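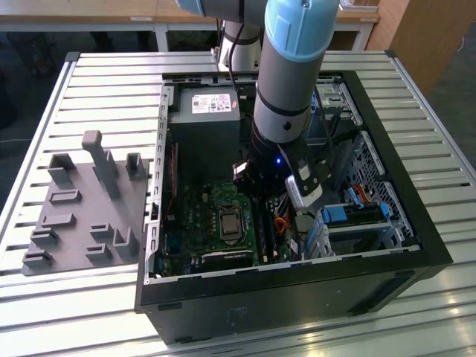 Arm over an open desktop tower, printed parts tray to the left.

Planning Around Cables: Notes for the Setby Talk
December 16, 2018
By the Setby controls group
8 min read
Filed under: Talks & Slides / Robot Software

Slide 1. What the talk covers

Say what we do. We write the software that gets a gripper into an open desktop computer and out again. The talk covers three pieces: Bunnag, which does the perception, Graleo, which does the planning, and Mornance, which does the logging. Most of the time goes to Graleo. Skip the history of the group. They have it in the program.

Ask how many people run their own planner. If it's most of the room, go fast on slide 3.

Slide 2. The problem

A computer case is a box with tall walls and a lot in the middle. The rigid parts are easy to model. The power supply, the drive cage and the board all sit where the case model says they sit, once we have the pose of the case.

The cables are the hard part. They hang off the power supply in bundles and they lie differently in every case. They also move when the gripper touches them. A plan that was good when we made it can be bad by the time the fingers arrive.

Stay on this slide for a minute. The rest of the talk depends on it.

Slide 3. Graleo, first version

The first version treated everything as solid. We took the point cloud, filled it out by a margin, and planned around it. With a wide margin there was no path to the board. With a narrow margin the path existed and the fingers brushed cables on the way in.

Show the plot of planning time. Median was 227 ms with the narrow margin. Say that speed was never our problem with this version.

Point out the two tuning files we ended up with, one for cases with the cables tied back and one for everything else. People were picking the file by eye. That was the sign we needed to change the approach.

Slide 4. Graleo, current version

Now there are two kinds of obstacle. Hard obstacles are the chassis, the board and everything mounted on it. Soft obstacles are anything Bunnag labels as cable. A path may never touch a hard obstacle. It may pass through a soft one, and it pays a cost that goes up with depth.

The cost is higher near connectors. A push in the middle of a long bundle usually does little. The same push next to a connector can load the pins.

Retreat gets its own plan. We used to play the approach backward. That fails if a wire has slipped behind a finger, and the arm has no way of knowing unless it looks. So the arm stops above the board, takes a new wrist view, and plans the way out from that.

If someone asks about the sampler, it's a standard one. We changed the cost and the collision check and left the rest alone.

Slide 5. Bunnag

Two cameras feed it, a fixed one by the table and a small one at the wrist. The fixed view gives the pose of the case. The wrist view gives the detail.

The wrist view has a known weakness. The gripper fills a big part of it. We mask the fingers using the joint positions, and the mask has to be a little generous since the finger links have rows of small holes and you get bits of board and wire showing through. Early on the segmenter read those bits as free space between the fingers. Now everything inside the outer outline of a link counts as link.

Shiny parts are the other issue. The processor lid sends back bright light and the depth there is poor. We fit a plane to the ring around it and ignore the depth on the lid itself.

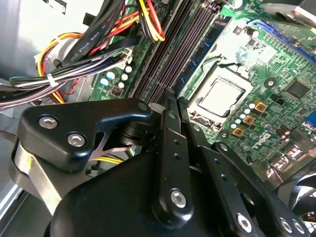
One person at the November run-through asked why we bother with depth at the wrist at all, when the board model is known and the case pose comes from the fixed camera. They said their own cell had dropped wrist depth and got simpler code out of it.

Answer given then, keep it the same: for the board we could probably drop it. For cables we can't, as they aren't in any model. They came back with a second point, that the cables could be handled by touch alone. We don't have data against that. Say so.

Slide 6. Control

The force loop runs at 1000 Hz. The planner and the perception do not run inside it and never block it. They write a new target when they have one, and the loop holds the last good target until then.

There are two limits on contact force. Over the low limit, the arm stops moving in and holds. Over the high limit, it backs up along the last few centimeters of its path and asks for a new view. The low limit is tight when Graleo expects free space and looser when the path goes through a soft obstacle. Passing that one flag from planner to controller took out most of our false stops. It is the cheapest change in the whole project.

Don't show the code for the loop. It ran long last time.

Slide 7. Mornance

Every attempt writes one record: the planned path, the path the arm took, the wrist views, the force trace and the software version. Mornance lines these up on one clock and lets you scrub through them.

The set for this talk has 3367 attempts. Of these, 53 ended on the high force limit. Go through the split. The largest group was cable labeled as board, mostly dark flat cable lying close to other dark parts. The next was pose error, where somebody had bumped the case after the first fixed view. The rest were mixed.

Mention that we replay all 53 through every new build of Graleo before it goes on the arm. Replay can't tell you how a cable would have moved, so a pass only means the planner made a different choice.

Slide 8. Open items

Bundles that spring back after the finger goes by. We have no model for that.

Case pose is taken once. We want to check it again before each descent.

The soft cost near connectors is set by hand. One of us wants to learn it from the force traces, and the rest of us think there are too few bad traces to learn from.

Leave this slide up for questions. The backup slides have the Graleo cost terms and the message format between planner and controller.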